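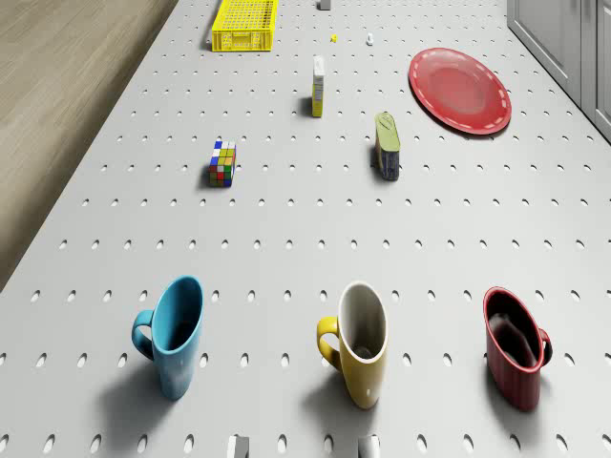 Odard pre-release checklist, console build 248
Completed Friday, March 29, 2024

1. Install and first launch
Pass. Download size on the store page matches the installed size. Odard starts without a network connection.

2. Photosensitivity warning
Pass with comment. The warning comes up before the logos but can be skipped straight away. Hold it for three seconds.

3. Flashing and strobe effects
Fail. The lightning in the Jenness Harbour level still flashes at full brightness with Reduce Flashing turned on. The colour filter works as it should.

4. Frame rate
Pass in single player, steady at 60. Split screen drops during the Aguiar boss fight whenever both players are on the upper walkway.

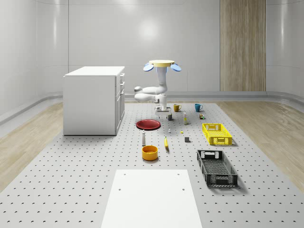
The drop was there in the last build too, so it isn't from the new lighting. Leave open.

5. Save data
Pass. Pulled the power during autosave at the Jedley checkpoint and the previous save loaded. The error message reads "save date corrupted". Fix the spelling.

6. Text and subtitles
Pass with comment. String 673 runs past its box in French. Subtitle size now carries over between sessions.
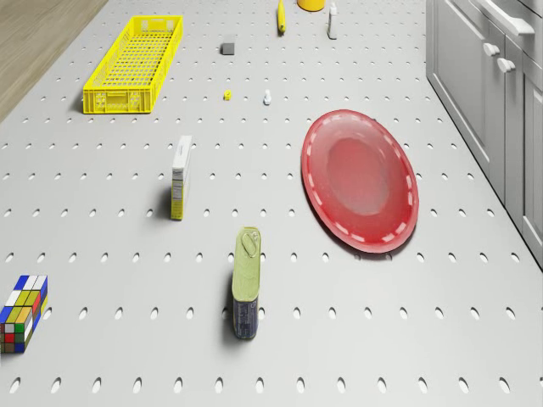

7. Collision and pickups
Fail. Small items can still fall through thin shelving in the Jedley market and can't be picked up again. Retest with open-sided containers as well as solid ones. A yellow basket with a lattice floor, slots and all, is the sort of shape that needs its own collision mesh.

8. Parental controls
Pass. Online chat stays off when restricted at the system level.

Result: not ready to submit. Items 3 and 7 must be cleared first. Item 4 can go in the July patch.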